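Shahbazi cabinet returns to sale with a shorter history

Wed 15 December

A lacquered cabinet on stand that was pulled from auction in May will be offered again next month by Vurinow, this time with two lines missing from its provenance.

The earlier catalog said the piece had come "by descent in the Ditton family" before passing to the Shahbazi collection. The new entry starts with Shahbazi and goes no further back. Vurinow says the change follows "a routine review of the paperwork." It has not said what the review found, or why a routine review took the cabinet out of a sale 11 days before bidding was due to open.

The estimate has been cut by 30 percent. Even so, the house still calls the cabinet "an exceptional survival," a phrase it used for 9 other lots in the same catalog, among them a pair of side tables with replaced tops.

Dealers who looked at the cabinet in the spring came away with different views. One thought the doors were right and the stand was a later marriage. Another thought the stand was the best thing about it. Both agreed that the brass hinges had been moved at least once, and the old screw holes have been filled and colored over. The first catalog did not mention this. The new one says "minor adjustments to the hardware, consistent with age," which is a generous way to put it. 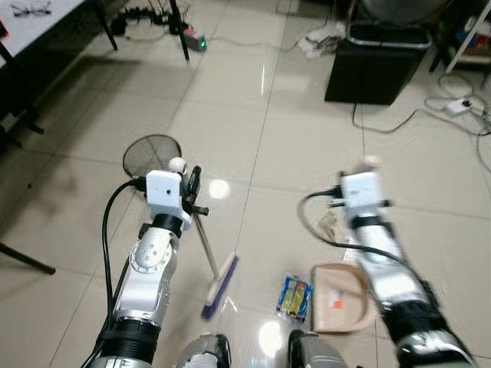
Vurinow has also added a technical report, paid for by the seller and prepared by Postis, a private testing firm. The report runs to 73 pages. Most of them deal with the varnish, which no one had questioned. The stand gets a page and a half, and the wood is identified from a single sample taken under the back rail. The report says the sample is "not inconsistent" with the date given in the catalog. Plenty of later furniture could pass the same test.

Buyers can ask to see the full report, but only after registering to bid. A shorter version is posted with the lot and leaves out the section on the hinges.

None of this means the cabinet is wrong. Family histories get lost, labels fall off, and good furniture has often been knocked around and repaired. But a house that printed a line of descent with such confidence in the spring should be able to say where it came from — and who decided it no longer held up.

Viewing opens the week before the sale, by appointment. The stand will be shown with the cabinet in place, and requests to see the two apart must be made in writing.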